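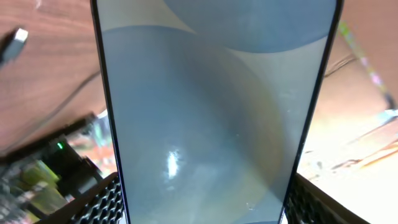
Is teleoperation worth it for a phone pick-up task, or should I just push the arm around by hand?

posted by marblevise, in Arms & Grippers

I have a tabletop arm with two black fingers (the kind with the hexagon holes) and a wrist camera. The task is dull: grab a smartphone near its bottom end, hold it upright, put it in a stand. I want the arm to learn this from me showing it.

So far I have tried it both ways. Pushing the arm through the motion by hand gave me 22 usable runs before my wrist gave out. Then I bought the Cetano leader handle, a small copy of the arm that you move while the real one follows. The store page says you can collect "production quality" demonstrations in an afternoon. I have my doubts. With the handle I can't feel how hard I'm squeezing, and I tend to close the fingers a lot further than I would if I were touching the thing.

My other worry is the camera. Once the phone is held, it fills the wrist view from top to bottom. There's a bit of bench on each side, some cables, the blinky board I never put away, and that's all the arm gets to see. The screen is on and glossy, and I get a bright streak of lamp glare right on the glass. People on here keep saying "just collect more data." How much more? Someone in another thread said 900 demos, which sounds like a number a person picks so they never have to be wrong.

Software is Hisico, whatever version was current in March. Not looking to buy anything else.

3 replies

tollgate_ed

Go with the handle. Hand guiding is old school and your arm will be in the picture. I did a cup stacking thing with a Ruchti handle and it was great, super smooth, got it in one evening. Just collect more data and it will sort itself out. Lighting doesn't matter if you have enough demos.

plainwasher

I'd be careful with the reply before mine. "It worked in one evening" can mean it worked nine times out of ten with the cup on the same spot, and I've posted that kind of success myself.

Some things I would check before recording anything else.

Can you do the task using only what the arm gets? Put the wrist camera feed on a monitor, turn your back to the bench, and drive with the handle. If you can't place the phone in the stand from that view, I see no reason to expect the policy to. In my experience this test kills half of all wrist-camera-only setups. With a phone held that close you are close to blind for the second half of the job. A second fixed camera off to the side fixes more than another week of demos. I know you said you're not buying anything, but any old webcam will do.

The squeeze. Soft fingers hide a lot of sins, and they hide them from you too. They bend around the edge of the phone and it looks like a nice hold at almost any closing distance. Hisico lets you cap the gripper travel in the arm profile. Set the cap by hand guiding: close the fingers on a switched-off phone you don't care about, tug it, open up a little at a time until it slips, then go back a notch. After that it doesn't matter that you can't feel anything through the handle.

Glare. It's a problem if it is always in the same place. The model may well latch on to the bright streak and use it as a landmark, then fall apart when you move the lamp. Move the lamp between batches. Change the wallpaper as well, and do some runs with the screen off. If all your demos have the same blue-gray circles on the display, you've taught it to pick up blue-gray circles.

Same goes for the cables and the board. Either clear them off for good or shuffle them every few runs. The worst choice is leaving them exactly where they are, and that is what everyone does, me included.

On the count: I don't trust 900 or any other number given without the task attached. My last project log had 1717 episodes in it and I ended up throwing out most of them because I had changed my grip habit partway through and the two halves disagreed. A smaller pile where you do it the same way each time beat the big one. Record 50, train, watch where it fails, record that part.

As for "production quality," the handle records joint positions. So does your wrist, just more painfully.

fennelroot

Mostly agree with plainwasher, but don't throw away your hand-guided runs yet. One catch, though: if you were pushing on the arm with the motors slack, check what got saved as the action. On my setup it saved the last commanded position, which never changed, so every demo said "stay still" while the arm was moving. Plot one joint, commanded against measured. If the commanded line is flat, those runs are no good as they are.

Also check whether your hand shows up in the wrist view on the hand-guided ones. With an angled camera mount it can creep in at the bottom near the fingers, and then the arm is waiting for a hand that never comes.

I used the Drollholm mount for a while and it sat too close, same trouble you have with the phone filling everything. Moving the camera back 10 cm on a printed bracket gave me some bench to look at. Clearance got worse, and I bumped the bracket into the stand twice.

marblevise

Did the back-turned test with the monitor. Got the phone to the stand on the fourth try and knocked the stand over on the first three, so I suppose that answers the camera part. Commanded line is flat on all of the hand-guided runs. Digging out a webcam now. Leaving this open until I have something trained, because so far all I have is less data than when I posted.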